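Protocolo 563

Akua Opoku registou a falha às 4 da manhã: a garra Bawa perdia 24 gramas-força por ciclo, sempre no dedo curvo. A Stastley, com o mesmo punho, mantinha a pressão.

Oana Toma trocou os controladores. O desvio ficou na Bawa.

— É mecânico — disse.

— Ou é hábito — respondeu Akua.

Oana não anotou a resposta. Ajustou a câmara na cabeça, baixou o queixo até a garra entrar no campo e pediu nova série.

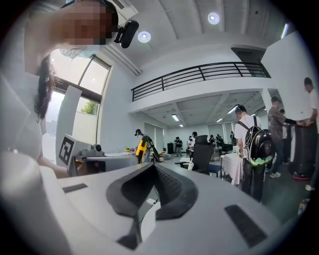
O desvio desapareceu no ciclo 2081. Ninguém tinha mexido no dedo. Akua escreveu «causa desconhecida» e pediu outra garra à Dotirholm.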